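October, late evening

The cabinet is here and it is standing up and it has things in it! I have wanted a proper metal cabinet for the workshop corner since we moved to Jarerley, and this afternoon Mogens and I finally got it through the door. Two turns on the stairs, one scraped knuckle (mine), and a long discussion on the landing over which end was the top. He was right, which I will let him enjoy until tomorrow.

It came from the Mukano clearance sale and cost 3,890 with delivery, and I talked myself into it by remembering how many times I have bought a second roll of something when the first was under a coat. The old crates are out in the hall now, empty, and I can see the floor under the window. I had forgotten it was that nice color.

What went where

I started with the middle shelf, at the height where my hands go without thinking. The yellow and black cordless tool stands there on its battery with the rest of the yellow and black ones crowded up next to it, and they look wonderful together, like a little team waiting for the bus. The gray bin in the center took the hand tools and all the small parts that used to live in coffee tins. It's already full. I don't care, I can reach into it from the front and that is all I ever asked of a bin.

The bright yellow cable got coiled up and put down in front of it. The loops hang over the edge of the shelf a bit, so it may want a hook one day, but I love that I can see it from across the room. The orange-red case went up top. I tried it on the bottom first, and then on its side, and then gave up and put it where Mogens had said to put it in the first place.

Cables took the longest, as I knew they would. We sat on the rug with the whole pile between us and a pot of tea, and he held things up and I said yes or no. I said yes far too often. Two bins of them now, both down on the lower shelf, and the right-hand one is already spilling over its side. Still, two bins! In the spring they were in every drawer we owned.
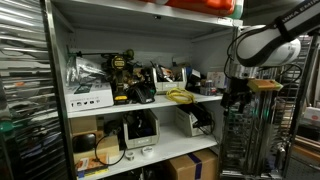 Still to do

Labels. The bins have pale ones on the front and I want to write on them properly, with the good pen, once I've lived with the arrangement for a week or so and know it's going to stay.

Go through the right-hand cable bin again, alone, with a harder heart.

Find a better spot for the white cardboard box on the left, the one with the crumpled plastic bag on top. It's taking up room the power tools could have.

Call Fluvport and ask if they sell spare shelves in this size. I measured 352 between two of the holes in the side and wrote it on my hand, and then washed up after supper, so I need to measure it again before I call. Mogens thinks there's room for one more shelf if we shuffle things. I think so too, and I would fill it by the end of the month.

Later - I went back down just now to turn off the lamp and ended up opening the doors again to look. Moved one thing, moved it back. Tomorrow I want to fix the wobbly leg on the kitchen stool, and for once I know exactly which shelf to go to.

Dagný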